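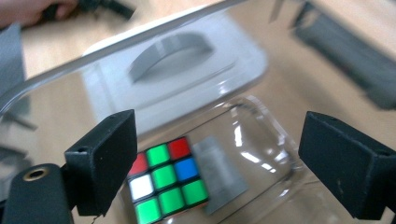 3. Loading a roll and printing your first label

Now for the fun part! Your Davness 414 label printer is charged (section 2), so let's get a roll in and put a name on something. Plenty of owners start with game boxes and puzzle tubs and have worked their way through the whole pantry by evening.

You will need: the printer, one roll of Narkov tape (300 labels to a roll), and a clean, dry surface to stick to.

3.1 Loading the roll

1. Switch the printer off.
2. Press the two side tabs together and lift the cover.
3. Drop the roll in with the printed arrow facing you. The loose end of the tape comes up from underneath.
4. Pull out a finger's length of tape and lay it flat between the guides.
5. Close the cover until both sides click.
6. Switch on. The printer feeds one blank label and the light turns green.

Note: If the light blinks orange, the tape is sitting on top of a guide. Open the cover, pull the tape straight and close it again. This is by far the most common hiccup, and it takes seconds to fix.

CAUTION: The print head gets hot in use. Let it cool for a few minutes after a long run before you touch anything under the cover.

3.2 Your first label

1. Press NEW.
2. Type your text. Two lines fit comfortably, three if you pick the small font.
3. Press SIZE until the preview looks right. Go big! Large letters on a see-through box are a joy to read from across the room.
4. Press PRINT, wait for the tape to stop, then tear downward against the cutter.

3.3 Sticking it on

Wipe the spot with a dry cloth and press the label down from the middle outward. On boxes with a lift-off lid, put the label on the body, as lids love to swap places. Curved tubs work too, but use the narrow tape and leave the label alone overnight before washing.

Note: Labels with the Bucur border set (menu 6) use more battery than plain text. They look terrific on gift boxes.

CAUTION: Do not use the labels on anything that goes in an oven or microwave.

3.4 Saving a label

Hold SAVE for two seconds and choose an empty slot. To print it again, press RECALL, pick the slot and press PRINT. Cleaning the print head is covered in section 4.

Text: Brândușa Costache. Revised 2020-08-22.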